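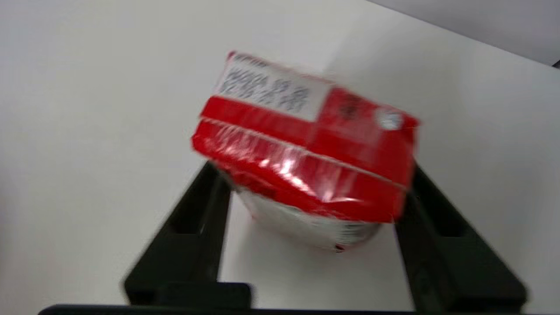 Figure 4.1 Red and white wrapper with a white label and a crimped top seam.

Chapter 4: What the Package Tells You

By Joanne Kershaw | May
Print | E-mail
Reading time: 2 minutes

I learned to read food labels from Dalal Tannous, who ran the dry goods counter at Skorkari when I was nineteen and knew nothing about anything. She handed me a bag of lentils on my first morning and asked me what was in it. Lentils, I said. She sent me back to look again (weight, lot code, country, packing date, storage advice) and I stood there squinting for what felt like an hour!

So that's how we're going to start this chapter, with the stuff most of us skip. You already know from Chapter 3 how food gets sorted and graded. Now it goes into a wrapper, and somebody has to decide what the wrapper says.

Two terms will keep coming up. A lot code ties a package to the batch it was made in, so a store can pull that batch and leave the rest on the shelf. A date mark tells you when the maker expects the food to be at its best, or in some cases when you should stop eating it. Students mix these up constantly, and so did I. My second week at the counter I threw out a whole shelf of crackers after reading the lot code as a date, and Marwan Nseir, who did the ordering, didn't speak to me until lunch.

Then there's serving size, my favorite thing to argue about. Say a bag holds 400 grams and the label calls 60 grams a serving. That's a bit more than six servings, and I've never met a family that divides a bag that way. Pour what you'd normally eat, weigh it, and then go back to the numbers. Any plain, deep bowl is fine as long as you weigh it empty first.
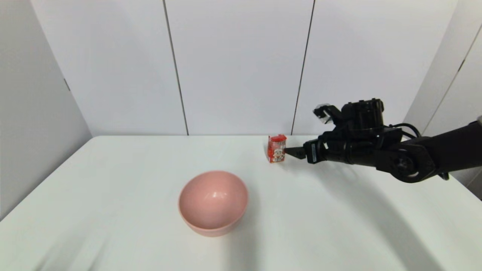 Figure 4.2 A pink bowl, empty.

Before You Read On

Pick one packaged food from your kitchen and keep it next to you for the rest of the chapter. Write down the net weight, the serving size and every code or date you can find, even the ones you don't understand yet. If the printing is on a seam, flatten the seam with your thumb. We'll come back to your notes in Section 4.2, where Randa Najjar's class compares soup mixes and gets into a pretty lively disagreement over salt.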